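Medby Workshop Releases Build Files and Simulator for Nalari Desktop Gripper

MEDBY, 6th March. The Medby shared workshop has released the full build files for Nalari, a two-finger gripper and desktop arm designed by members for assembly on a home bench. The package contains printable parts, wiring diagrams, controller firmware and a simulator called Vadance. All of it is free to download and modify.

The printed parts take around 201 hours on a single hobby printer. The complete arm uses 346 fasteners, all in standard sizes. Four motors drive the arm and a fifth drives the fingers.

"We wanted a parts list that a person could order in one evening," said Brenda Stockdale, who led the mechanical design. "Two earlier versions needed machined brackets. This one does not."

Vadance lets builders test a control program before any hardware is connected. It loads the same joint limits and finger geometry as the firmware, and programs move between the two without edits. The standard test task is block handling on a flat table, viewed from a camera position above the fingers.
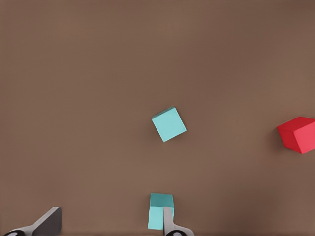

Simulated block handling in Vadance, with teal and red cubes and the gripper fingers at the bottom of the view.

Colin Hartley wrote the simulator and the test suite. Each firmware change is run through 3,146 simulated grasps, with cube position and rotation varied between runs. A change that lowers the success rate is held back until the cause is found.

"Rotated cubes gave us the most trouble," Hartley said. "If the wrist angle is off, one finger lands on a corner and the cube slides. Most of the winter went into that."

Known limits are listed in the build notes. The wrist encoder must be recalibrated after each power cycle, and the simulator does not yet model cable drag.

A second release, with a revised wrist and a smaller controller board named Mai, is planned for September.

Press contact: Poppy Whitlock, Medby shared workshop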